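21/02/2026 — share-card preview service, notes

Picked up the link preview work for Brerkeo again. The app asks for an Open Graph image on every shared post, and the old Halim renderer still draws each one on request. Moved the test branch to pre-rendered cards stored by post ID. Fitriani Ong has the client side, I have the queue. 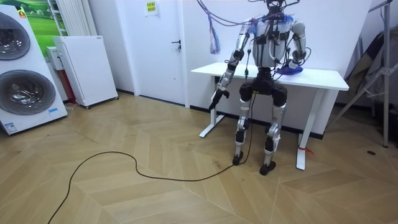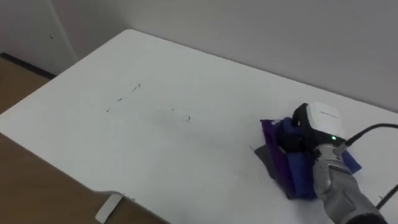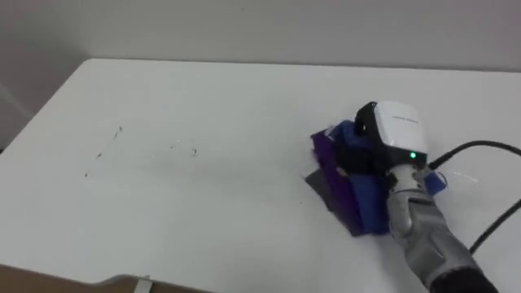
What happens to the stored card when someone edits the post title after sharing?

The edit event marks the card stale and puts a new render job in the queue. The old card is served until the new one is written. Outside networks keep their own copy, so a link that has already been posted there shows the old title until they fetch it again.

**Queue test**

- 226 posts from the Mustard staging set, all with a title, an author line and one cover.
- 63 had covers narrower than the card. These now get a flat background fill in place of stretching.
- 16 failed on the first pass. All of them had emoji in the title and the fallback font was missing from the worker image. Added the font, re-ran, no failures.
- Worker timeout set to 30 seconds. Could go lower, left alone for now.

**Titles**

Long titles wrap to three lines and then truncate. The cut was landing in the middle of a word. Changed it to break on the last space, then add the ellipsis. Titles with no spaces (mostly pasted URLs) still cut wherever they run out of room. Fitriani wants the domain only in that case. Agreed, not done yet.

**Cache headers**

Iltico, the CDN in front of this, was holding stale cards past the edit event — the purge call used the path without the version suffix. Fixed in the branch. The version number now goes in the file name, so the purge is only a cleanup step.

**Open**

- Private posts: card must return the generic logo version. Needs a test.
- Dark theme cards were dropped in November. Two people have asked for them back. No decision.
- Delete the Halim endpoint once the client stops calling it. Logs still show calls from old app builds.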